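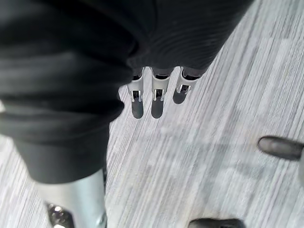
One office manager wrote to ask why a gray carpet with a streaked pattern should look darker from the window than it does from the door, and whether the fault lay with the fitter. It did not. The direction of the streaks and the direction of the light both affect how a floor appears, and our advisers will discuss the matter with any customer before an order is placed.

Home Floors Services About Us Contact

About Pukcombe Carpets

Pukcombe Carpets supplies and fits carpet for offices, schools, libraries and clinics. The company began with a single showroom on Carnegie Street and now employs 39 people across 2 sites. The showroom remains at its original address. Cutting, binding and storage are carried out at our Grullov warehouse.

Our Work

The greater part of our work is in patterned gray carpet for busy interiors. Customers frequently request a mixture of light gray, white and charcoal, as fine lines in these shades are less likely to show lint and small marks than a plain surface. Our current range includes 81 carpets, of which 9 are held in stock at all times for repairs and small rooms.

Each project begins with a site visit. A member of our staff measures the room, inspects the subfloor and records the position of doors and windows. The customer then receives a written plan showing the direction in which the carpet will be laid. Fitting may be arranged in the evening where a building must stay open during the day.

Aftercare

All customers receive a care sheet upon completion. We recommend regular vacuuming, prompt attention to spills and the use of chair mats at desks. Offcuts are labeled and left with the customer upon request.

The Zorico Program

Through the Zorico Program, usable carpet removed from offices is cleaned, trimmed and offered to local schools and community rooms. Applications are reviewed each August.

Share 9 Comments 2

Related Pages
Choosing a Pattern Direction
Carpet Care for Offices
Visit the Carnegie Street Showroom
Apply to the Zorico Program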